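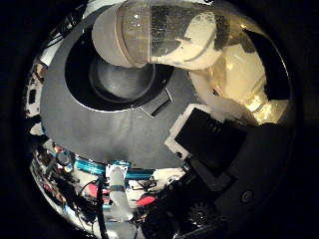 Tubo de plástico transparente sobre el panel gris del hueco redondo.

Hilo sobre Braria, el juego de canicas para móvil con pistas hechas por los jugadores. Llevo jugando desde mayo y he terminado 400 pistas. Pongo lo que he ido apuntando, por si a alguien le sirve.

Lo básico: inclinas el teléfono y la canica rueda. Se puede cambiar a control con el dedo en Ajustes, segunda pestaña. Yo empecé con inclinación y me pasé al dedo en la pista 40 o así, cuando salen los raíles estrechos. En el autobús la inclinación no hay quien la use.

Hay 5 niveles de dificultad. Los dos primeros se pasan del tirón. El tercero mete imanes y rampas con rebote. El cuarto es donde se queda casi todo el mundo. Del quinto he terminado muy pocas y no voy a dar lecciones.

Las gemas. Cada pista tiene gemas repartidas y para que cuente como completada hay que cogerlas todas. Si te caes, vuelves al último punto de control pero conservas las gemas. Esto cambió con la última actualización, antes las perdías. Mucha gente sigue jugando como si las perdiera y va demasiado despacio.

Potenciadores, por orden de utilidad para mí: freno, canica pesada, salto doble, cámara lenta. El globo no lo uso nunca. Te sube bien pero luego no controlas dónde bajas, y en pistas con techo se queda pegado hasta que se acaba el tiempo.

La canica pesada merece post aparte. No la mueven los ventiladores y rompe los bloques de cristal sin coger carrerilla. A cambio, en las cuestas arriba se queda a mitad. Si la pista tiene ventiladores y cuesta arriba seguidos, pasad los ventiladores con la pesada y tocad el icono para soltarla antes de subir.

El editor. Está en el menú principal, abajo a la derecha. Te deja colocar piezas en una rejilla y girarlas de cuarto en cuarto. No hay deshacer — hay que borrar la pieza y volver a ponerla. Guardad copia cada poco, que a mí se me cerró dos veces con una pista a medias.

Para publicar tienes que terminar tu propia pista con todas las gemas. Me parece bien. El problema es que puedes hacerlo con potenciadores que luego no dejas en la pista, y así salen algunas que son imposibles. Si veis una con 3,000 intentos y ninguna victoria, saltadla.

Saltar pistas no penaliza. Lo pregunté en el foro porque no lo pone en ningún sitio. Pierdes la racha del día y ya está, la experiencia acumulada se queda igual.

Autores que recomiendo: Jacquet, que hace pistas cortas y limpias, casi todas de nivel dos y tres. Y Anness, mucho más largas, con atajos escondidos detrás de las paredes. La de las escaleras de Anness la he repetido más que ninguna y todavía me falta bajar el tiempo en la última curva.

También están las de Nicanor Olivares, que firma con nombre y apellido. Son difíciles pero justas. Si te caes sabes por qué te has caído. Empezad por las que tienen la etiqueta "prácticas".

Anuncios: sale uno cada pocas pistas y se puede cerrar a los cinco segundos. Hay un pago único para quitarlos. Yo lo pagué al segundo mes. Sin conexión no salen, pero tampoco se cargan pistas nuevas, solo las que tengas en favoritos.

Batería: gasta bastante. Bajando las sombras a "bajo" se nota y el juego se ve casi igual. Lo que no bajaría es la distancia de visión, porque en las pistas largas dejas de ver las plataformas móviles hasta que las tienes encima.

Me preguntan si se parece al de Hitex. Un poco. El de Hitex tiene mejores gráficos y mundos cerrados, hechos por ellos. Cuando lo terminas, se acabó. En este las físicas son algo más toscas y la canica a veces se engancha en las juntas, pero hay pistas nuevas cada día.

Fallos que siguen sin arreglar a 18 de octubre de 2019: el sonido se corta al volver de una llamada, el buscador no encuentra nombres con tilde y la tabla de tiempos tarda en refrescarse. Para lo del sonido basta con pausar y reanudar.

Mi pista se llama "Desagüe 2" y es de nivel tres. Hay una gema detrás del segundo ventilador, se llega desde abajo. Si la probáis, decidme si la rampa del final os parece muy corta — estoy pensando en alargarla una casilla.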